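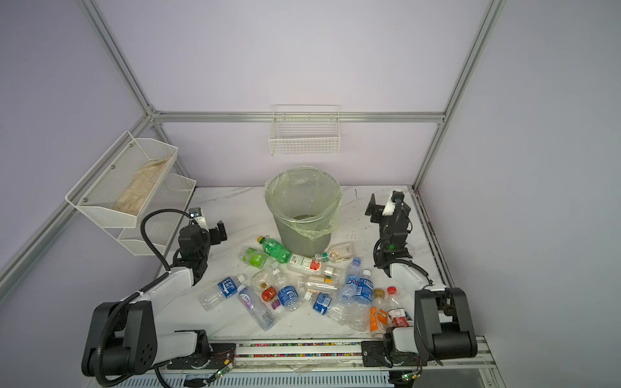 Parallel jaw or soft fingers for picking up empty drink bottles?

Posted by Malcolm Bainbridge, 10 March 2025

I have a two-arm tabletop cell and I am trying to choose grippers for it. The task is clearing empty plastic bottles off the table into a bin that stands at the back, between the two arms. The bottles come in all sorts: water bottles, soda bottles, small ones, big ones, some crushed, some with a bit of drink left in the bottom. Some lie on their side and some stand up. The enclosure is aluminum extrusion with light panels, and the table has a marble pattern.

Right now both arms have ordinary two-finger grippers with a small camera riding on top. I drive the arms by hand with a pair of leader arms and I am not running a trained policy yet. I want to settle the hardware before I record anything, because I don't want to collect a lot of data and then change the fingers.

I borrowed a set of soft fingers from a friend at Flatstead and swapped them onto the right arm for a couple of evenings. I did 126 picks in all, split evenly between the stock fingers and the soft ones. I counted a drop as anything that left the fingers before it was over the bin. The stock fingers dropped 6. The soft fingers dropped 2. That sounds like an easy choice, but the soft ones were slower to get into the pile. They are wider, and when bottles lie against each other I kept pushing the neighbor away before I had hold of the one I wanted. I did not time it, so I can't give a number for that.

Other things I noticed:

Clear bottles with no label slide in the stock fingers if I take them by the middle. By the neck they are fine.

Crushed bottles are easier for both types.

A full-width grip on a big soda bottle is close to the maximum opening with the stock fingers. If the wrist is off by a little, one finger lands on top of the bottle and it rolls.

The wrist camera is no help in the last part of the move, as the bottle fills most of the picture by then.

So my questions are whether I should go to soft fingers on both arms, whether anyone has tried one of each, and whether the camera should move somewhere else. Budget is limited, and I would like to keep the arms I have.

Ruth Stockdale

I would stay with the parallel fingers and change the pads. I went through the same thing last May with a similar pair of arms, sorting bottles and cans, and the stock pads were most of my problem. They were hard plastic with shallow ridges, and a ridge does nothing on a smooth round bottle.

What I ended up with was a strip of 2 mm silicone sheet glued on each finger, and a shallow V cut into the lower half of the finger so that a cap or neck centers itself. The V matters more than the silicone. Print the fingers a bit longer than stock, too. The extra length lets you reach between bottles that are touching, and you can't do that with the soft ones. The drawback is that longer fingers flex, so print them solid and lay them flat on the bed so the layers run along the finger.

On your drop count, I would be careful. Six against two is a small difference with 63 picks each. You also did the picks yourself, and you probably got better as you went. Did you do all the stock ones first? If so, do another batch of stock now and see if the number moves. I would also write down what kind of bottle each drop was. If all of your drops are unlabeled bottles taken by the middle, you have one problem to fix and you already know the answer, which is to take them by the neck.

For the wide soda bottles, don't try to span the body. Come in at the cap end. It means more wrist rotation, and you should check that the camera cable has enough slack for it. Mine pulled out of the connector twice before I gave it a bigger loop and tied it down at the elbow.

Jawad Paracha

soft fingers. I have the Dremia ones on both arms and never went back. they do wear out though, the tips start to split. buy spares when you buy the set

Korkor Atinga

One of each can work, but I would decide it by what you plan to do later. If you are going to train a policy on both arms, having two different grippers means that nothing the left arm learns carries over cleanly to the right. They also look different in the camera views. We had a mixed pair on a bench at Waltuvau and ended up matching them after 34 recorded episodes, and those episodes were not much use to us afterward. If you only want to drive it by hand, mix them as you like.

About the camera. Leave it on the wrist, and tilt it so the fingertips sit in the lower third of the picture. Most mounts point it too far forward. You will still lose the view at the end of the move, but you will see both fingertips right up to contact, and that is the part you need. Then add one fixed camera above the table, or high on one side, that covers the whole pile and the bin opening. When you drive by hand you will look at the fixed view for the drop and the wrist view for the pick. Lock exposure and white balance on all of them. Clear plastic under changing light is hard enough already, and with a pale tabletop the bottle edges almost vanish. I would try a plain darker mat for one session and compare.

Two smaller points. Check the bin before you blame the gripper. With a soft liner folded over the rim, a finger or a bottle neck can catch the bag on the way out, and it will look like a bad release. A clip on each side of the rim takes care of it. And if you have bottles with liquid left in them, keep them in the test set but log them separately, as the weight moves when you tip them and they turn in the grip.

Ruth's advice about the V cut is good. I would do that first. It costs a few hours of printing and you can still buy soft fingers afterward.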